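Let the Robot Feel Where Your Hands Go
Opinion, Nov 10, 2018
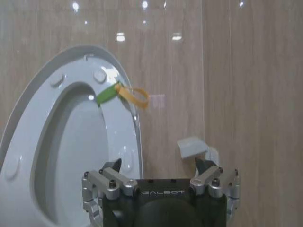 Why show a robot a job by hand when you could write the job out in code?

Showing it is faster for most household and cleaning work, and it catches the small moves that people make without ever putting them into words. Code is still there underneath, and somebody still has to write it. But the part that says "come in from this side, slow down, now push a little" is far easier to do than to describe.

I've been making this argument to anyone who will stand still for it, and since Besgate started its washroom project I've had a lot more to argue with. I came to this from the cleaning side. I ran night crews in office buildings for years before I ever touched a controller, so my opinions are a cleaner's opinions first, and I think that's a good place to start from!

Take the toilet lid. Everybody on earth with a bathroom has lifted one, and I have yet to meet a person who can tell you how they do it. Try it tonight. Do you pinch the edge or hook it from underneath? Do you let go before it gets to the top and trust it to go the rest of the way, or do you walk it back until it stops? Some lids have a little tab on the side so you don't have to touch the rim (I love those, and I wish every building had them), and then the whole motion changes. You're pulling at one spot off to the side, and the lid is hinged at the back, so your hand has to travel in an arc or you end up fighting the hinge.

A good engineer can work out that arc. I've watched it done, with a ruler and a drawing, and it was right, and I was impressed. Then we went to the next stall and the lid was a different make.

What I did that same afternoon was take the controls and lift the lid myself through the robot. Then I did it again, a bit worse. Then a few more times with the base parked slightly wrong on purpose. By the time the drawing for the second lid was ready we had a pile of recordings for both, and the pile had things in it that the drawing didn't, like the tiny pause I make once I feel the lid get light.

There are two ways of doing the showing, and people get heated about which is better. In one, you put your hands on the arm and move it yourself, the way you'd guide a kid's hand around a letter. In the other, you stand back and drive it from a distance with a pair of hand controllers or a smaller copy of the arm. The first one is lovely for learning what the robot can and can't reach. You feel the joints bind up. You find out that an elbow your size would fit there and this one won't. I think every person who works on this stuff should spend their first week doing only that, engineers included.

For the bulk of the work, though, I'm a remote control person, and I'll tell you why. When your hands are on the arm, your body is in the way. You're leaning over the bowl, your shoulder is in front of the cameras, and you're cheating, because you look at the lid with your own two eyes from wherever you like. Drive it from the next room with only the robot's own cameras to go on, and you have to do the job with what the robot has. If you can't tell where the edge of the lid is from the wrist view, there's no reason to think the robot will learn to. That is a rotten feeling at first and then it's terrifically useful. We moved lights because of it. We changed the height we come in from. At Nesine, where I spent part of January, they go further and won't keep a recording if the operator so much as peeked through the door, and I came home convinced they're right.

Now, the case against. I hear three complaints over and over and I don't think any of them is silly.

The first is that it takes forever. Well, it takes a while. We did 421 lid lifts in our first stretch and kept 200. The rest were hesitations, bumps, lifts where I went for the edge and missed, lifts where I changed my mind halfway. Someone who only looks at the count will say that half the work was thrown away. I'd say we learned what a clean lift was by sorting them, and our second stretch went a good deal better. You get faster, too. My early ones look like a person wearing oven mitts.

The second complaint is that you're only teaching the robot your own bad habits. This one is true and I wish more people would own up to it. I'm right-handed and I come at everything from the right. I also have a cleaner's habit of nudging things with the back of my hand, which makes no sense at all for a gripper with two fingers. The cure is more people. Put a few different operators on the same lid, tall and short, left-handed and right-handed, people who clean for a living and people who plainly don't, and the odd habits start to thin out.

The third is the one I take most seriously, and it comes from my old coworkers. They ask if I'm training the thing that takes their shift. I don't have a cheerful answer that covers everybody. What I can say is that the people who know this work should be the ones at the controls, and they should be paid properly for it, at a skilled rate, with their say in which jobs get handed over and which don't. Nguyen, the contractor that runs the cleaning side for us, pays its operators more per hour than its floor crews, and I'd like to see that become normal. If a company wants 3,000 recordings of how a good cleaner works, then it's asking for something worth money. The knowledge in those hands took years to get there.

And it is knowledge. That's really what has me so fired up about all this. For most of my working life, what my crews knew was treated as nothing, as the stuff anybody could do. Then a roomful of very bright people sits down to get a machine to lift a lid, wipe under a rim and put a bottle back on a shelf, and they find out it's hard! They start asking questions. How do you know when it's clean? Why did you switch hands there? I had someone ask me to slow down a wiping stroke so she could see when I eased off, and I had to do it several times before I noticed that I did ease off.

I do have a few wishes. I'd like the tools to be kinder to the body. A session at the controllers leaves my forearms sore, and the handles we use were clearly made for larger hands than mine. I'd like operators to be able to mark a recording as doubtful right when it happens, with a button, while they still remember what went wrong. Beltlow has a foot pedal for this and I'm jealous of it. I'd like sessions capped, too. My longest run was 72 lifts with no break, and the last stretch was junk, and I knew it was junk as I was doing it.

Most of all I'd like more people to try it. If you work anywhere near one of these projects, ask for a turn. Pick something you do every day, a lid or a drawer or a tap, and drive the robot through it until it goes smoothly. Then go home and do the same thing with your own hand, slowly. I still catch myself stopping halfway through lifting my own lid at home, trying to feel where the weight goes.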